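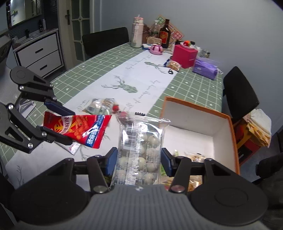
From: table-linen list member
To: Udeck Home Textiles list
Date: Sunday, January 5, 2025
Subject: Re: Runner over a checked tablecloth, and snacks at the table

Hi all,

Replying to the question from before the holidays, quoted here so it's in one place.

> We have a long dining table in the family room and it gets used for
> everything, meals included. I'd like to leave a cloth on it full time.
> My trouble is that every runner I try over a patterned cloth looks
> like a mistake, and the plain ones show every mark. Also, the kids
> leave snack bags on it and I'm wondering if a runner will just
> collect crumbs. Does anyone here keep both on a table that's in
> daily use? What fabric, and how do you stop the runner creeping?

We do keep both on, and have since May. The cloth is sage green with a white grid and small white stars and hearts. The runner is white with deer on it in a grey-green, and some cursive writing in English, one line of which has "full of energy every day" in it. I was doubtful about putting one print on top of another but the two greens are close enough that it works. I think what matters is that the cloth pattern is small and the runner pattern is large. The deer heads are big geometric things with antlers, spaced well apart, so there's a fair bit of white between them and the grid isn't fighting with anything.

If I were buying again I'd look at the colour in daylight first. The runner I tried before this one was a Plileo in what they called moss, and it came up brown against the cloth in the evening. I sent it back.

On creeping: ours moved a lot to begin with. I tried double-sided tape and don't recommend it, as it left a tacky line on the cloth that took 2 washes to get out. What works now is a strip of that rubbery mesh drawer liner, cut narrower than the runner and laid underneath. Cut it well in from the edges or you'll see it. I lift it every week or so to shake it out.

On crumbs: yes, the runner collects them, but I'd sooner have them there than in the cloth. A runner can be picked up by both ends and shaken over the back step in less time than it takes to clear the whole table. The worst offenders in our house are the crunchy snacks in the small red bags, which are bright orange-red and leave a coloured dust. It comes out of the cloth if you get to it the same day. Brush it off dry first. If you go at it with a wet sponge you'll get a pink smear, and on a white runner you'll be looking at it for a while.

Round things are less bother. We get the off-white balls that come in a tall clear packet, and the only real problem is that they roll when the packet is opened along the top and then falls over. I've started tipping them into a bowl. The packet also doesn't close again, so anything left over goes in a jar with a lid. I keep a peg in the drawer for the red bags.

Washing: cloth and runner both go in cold, separately the first couple of times, and get hung over the line without folding. I iron the runner on the back because I'm not sure how well the print would stand up to a hot iron. I don't iron the cloth at all.

Someone off list asked about the cost of having one made to measure. I got a quote from Rajput for a cloth and runner set, lined, and it came to 1,865 with the freight on top. That was more than I wanted to spend on something that has dinner put on it. Bernent do a ready-made one in a similar green, but the longest size was too short for our table with any sort of overhang, so measure before you order and add the drop at both ends. I forgot the second end the first time.

I haven't tried the wipe-clean cloths. If anybody has one that doesn't stick to your forearms in summer, I'd be glad to hear which it is, and whether a fabric runner will stay put on it.

Cheers

--
Udeck Home Textiles list
To leave the list, send a blank message with "leave" in the subject line.
Please trim quoted text when replying.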